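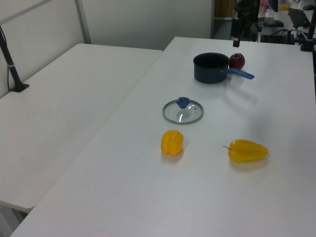
Brosta Manipulation Group, Support Queue
Ticket 219: lid pickup drops out on the kitchen set
Opened by: Kendra Nguyen
Assigned to: Mervin Gill
Status: open

Hi Mervin! So the lid thing is back. I'm running the comparison for Annick's paper (language prompt only vs. prompt plus a goal picture), same props as before: saucepan, glass lid, apple, the two yellow peppers. Apple and peppers are great with both methods. The lid is where it all goes sideways. Out of 114 lid trials the prompt-only policy missed the knob so often that I stopped trusting my own logging.

What I tried first:
Recalibrated the head camera. No change.
Rolled back to the Fraser checkpoint. Worse, if anything!
Turned down the overhead lights. A little better, and that got me thinking about glare on the glass. 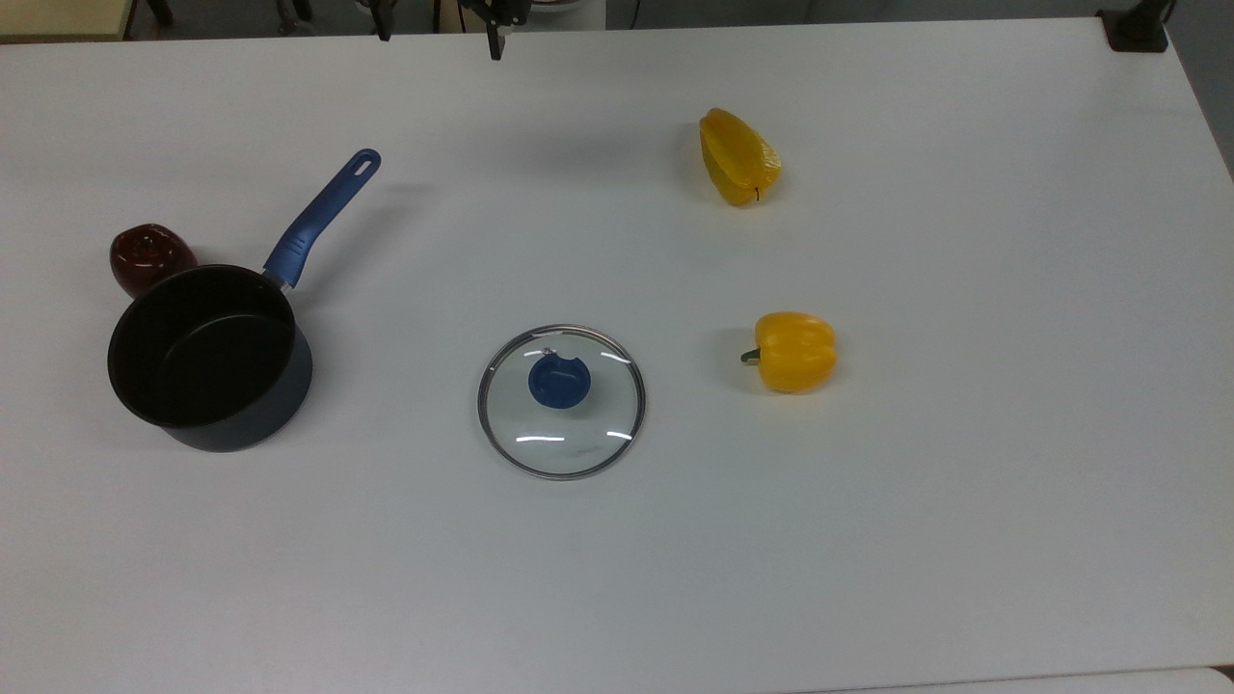
My hunch is that the policy goes for the bright reflections and doesn't see the blue knob as its own thing. I pulled the attention maps for 11 of the misses and most of them light up on the glass (they're in the shared folder under Olthorpe, sorry about the file names). The goal-picture version does it too, just less.

Reply, Mervin, 2:40 pm
Ooh, nice catch on the maps. Can you rerun with the fixed camera turned off? I had a sync problem on the Dikthorpe build where the two views drifted apart by 3 frames, and it looked a lot like this.

Reply, Kendra, 4:15 pm
Done, and the misses are still there with the head view alone, so I don't think it's sync. I'm going to put matte tape on the knob next and leave everything else where it is. Please keep the ticket open, and could you add Diane so she sees the numbers before I send them to Annick?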